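3.2 Keeping the hand-held gripper in trim

The gripper is a simple machine, and we have grown very fond of it. Two jaws, each a small four-bar linkage, close towards each other when the operator squeezes, and a wide-angle camera looks down past them at whatever is being picked up. There is very little in it that can fail outright. What it does instead is drift, and drift in a tool used for recording is harder to catch than a clean break. A jaw that closes slightly to one side still picks up a cup. It will also pick up a sponge, a spoon and most things in a kitchen drawer, and the recordings look fine until somebody tries to train on the thin objects.

Our two working sets, which we call Sevbridge and Stovbridge after the rooms they were first built in, were assembled from the same drawings but have aged quite differently. Sevbridge had the harder life. By April its left jaw had play at the lower pivot that you could feel with a fingertip, and the tips no longer met when the jaws were shut on nothing. Edvin Magnusson stripped it down over an afternoon and found that the pin itself was sound; the hole in the bar had worn oval. Replacing the bar cured it at once. We had been tightening the wrong part for weeks, and it was a real pleasure to feel the jaw run smoothly again.

The procedure we settled on after that repair is short enough to do before the first recording of a morning. The operator opens and closes the jaws 10 times without a load and listens. A dry pivot clicks. Next, a strip of paper is held between the closed tips and pulled out towards the camera. It should drag evenly, and if it turns in the fingers as it comes, one pad is touching before the other. The pads are then wiped with a damp cloth and left to dry in the open position. We tried alcohol wipes early on and gave them up when the ridges began to feel slick. Every 36 sessions the pads come off altogether, the faces behind them are cleaned, and a fresh pair goes on.

Fitting pads is the step where most of our faults were introduced. The pad has to sit with its ridges across the direction of closing, and it has to be pressed home from the tip downwards so that no air is caught at the narrow end. Karakaya, our third set and the newest, came back twice with a pad lifted at the tip because it had been pressed from the wide end first. The adhesive film (we use one sold to us under the name Celtex) takes its full hold overnight, so pads are changed at the end of the day, with the jaws propped open by a folded card.

A good check needs an object that punishes a bad jaw, and after trying pencils, straws and cable ties we chose chopsticks. They are slim and they roll, and they come with square or round ends and with plain or lacquered finishes. Figure 4 shows the start of one such check. 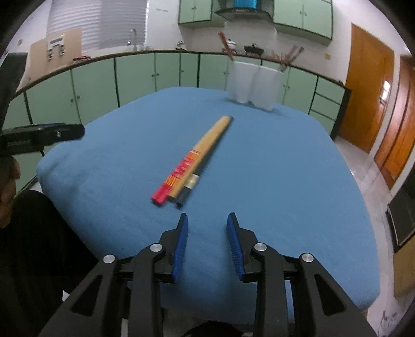
Figure 4. Open jaws and a narrow bundle of chopsticks before the approach.

Pad alignment is judged at this point, with the jaws open and the target still on the cloth. We look first at the pivots, which should sit level from side to side, and then at the two inner faces. With the jaws apart, as in Figure 4, the blue pads slant in opposite directions, and the thing to compare is whether one slants more than its partner. The ridges should be easy to make out on both. A mixed bundle, such as the one here with a red-tipped stick, a plain one and a black one with a shiny band, is a far better test than matching sticks, and we recommend it warmly.

Of the 19 checks logged on Sevbridge after the new bar went in, 11 were passed at the first grasp. The others were put right by reseating a pad or by a drop of light oil at the pivot, and none needed a further strip-down. Stovbridge is due for the same bar next, and we have asked Edvin to keep the old one for measuring.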